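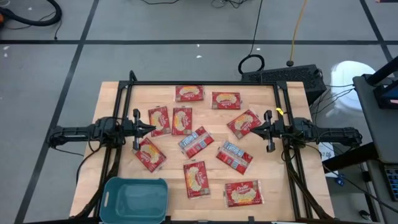

Snack packs on the butcher block, eight logo side up, two label side up. Teal bin at lower left.

April, 9:40 am

Snack packs today! I have been wanting to get to these since we finished the boxed goods, and they are so much more fun to work with than boxes. Ten on the table, all the same red pouch, spread out with no two neighbors lined up the same way if I could help it. Two ended up parallel near the left side and I decided to keep them like that, it makes a nice tight spot.

Things I want to remember about the pouches:

The gloss is strong. Under the overhead lights the red goes nearly white in places if you stand at the wrong end, and then the logo is hard to read. I turned off the lamp by the Lapointe shelf and it got a lot better. Kirsten, please leave that one off until we are done with this set.

The backs are a great contrast. White and blue-gray nutrition panel against all that red, you can tell from across the room which ones are flipped. I'd like to try half and half next time and see how the sorting goes when there are more backs showing.

They slide. On the pale wood they slide much more than the Juvance sachets did, and a light push on one end swings the whole pouch around. Pressing on the middle holds it. Pinching the sealed edge works too but the edge creases, and after a few rounds you can see it. I put the creased ones in the Grastum carton with a pencil mark on the back so they don't get mixed in with the fresh ones.

11:15 am

Checked weights for the bin. Empty bin is 300 g on the small scale, and the limit I set for a loaded one is 900 g, so we have plenty of room even if we heap them. Really happy with this bin, by the way. Rounded corners mean the pouches don't catch on the way in, and the cut-out handle makes it quick to lift and dump for a reset. The teal is easy on the eyes next to the red, too.

Wiped the table between rounds with a barely damp cloth. Crumbs from the split pouch had gotten into one of the seams between the strips, so I went over that with the soft brush. Wood looks lovely again.

To do:
Order more pouches, 100 should carry us through the set. Altine has them by the case.
Ask Kirsten where the second teal bin went.
Try a mixed layout, pouches and Juvance sachets together (very excited for this one).
New batteries for the small scale, it blinked twice this morning.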